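Six weeks of collecting towels

I've put off writing this up, mostly because the spreadsheet was a mess and I wanted it sorted first. It is sorted now. The count stands at 2,941 recorded runs, of which 822 are in bathrooms. The rest are kitchens and hallways, and I'll cover those some other time.

For anyone new to the blog, I work on a small project called Urkwood. We drive a two-armed robot through household jobs by remote control, record the whole thing, and use the recordings to train a policy that should eventually do the jobs without us. My part is the recording. I don't write the training code, so please don't email me about learning rates.

Bathrooms came late in the plan. We started in May with kitchens because we had one in the building. When we moved on to bathrooms we had to find rooms, get permission, and haul the robot up in the lift. Setting up in a new room takes me most of a morning.

The towel job has three versions. In the first, the arms take a towel out of a basket and put it on the counter. In the second, they take it off the counter and put it back in the basket. In the third, the basket itself has to be moved to a different spot on the floor. The third is the hardest to drive by hand and we have the fewest good runs of it.

I log each run in Wavier, our labelling tool. It asks for the room, the job, the start position, who was driving and whether the run is a keeper. There is also a free text box, and I've started using it a lot more than I used to. "Left gripper took two layers" is worth writing down. So is "stopped to think", as a pause in the middle of a run can teach the policy to pause there too. Our rule is that any stop longer than 2 seconds gets flagged, and someone decides later whether to trim it or throw the run out.

My early runs were too tidy. I would fold every towel the same way and put the basket back on the same tile each time. The first policy trained on them did fine until the basket was moved a little to the left, and then it closed on air. Now I change the basket position before every run and bunch the towels differently. It slows me down. A good day used to be up to 200 runs and it is well short of that now.

Doorways are another problem. Bathrooms are narrow, and the best place for the basket is often right by the door, where there isn't much room for an elbow. I try to get some runs with the door open and some with it shut, so the policy doesn't come to depend on the colour of whatever is behind it. 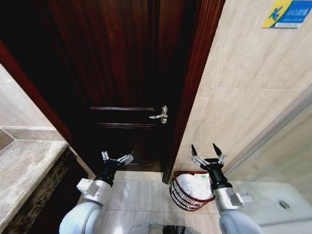

The head camera's view, with the towel basket by the door and both grippers open.

Glossy rooms have given us more trouble than I expected. Polished tile, glass and metal all throw back light, and the depth readings get patchy. Tretus, the script we use to check recordings overnight, marks a lot of these runs as suspect. I go through the marked ones the next morning and most of them are usable.

Next up is Evangelista, which is our name for the set of held-back rooms. No training runs get recorded in those. I still have to book two of them and find a second basket in a different colour.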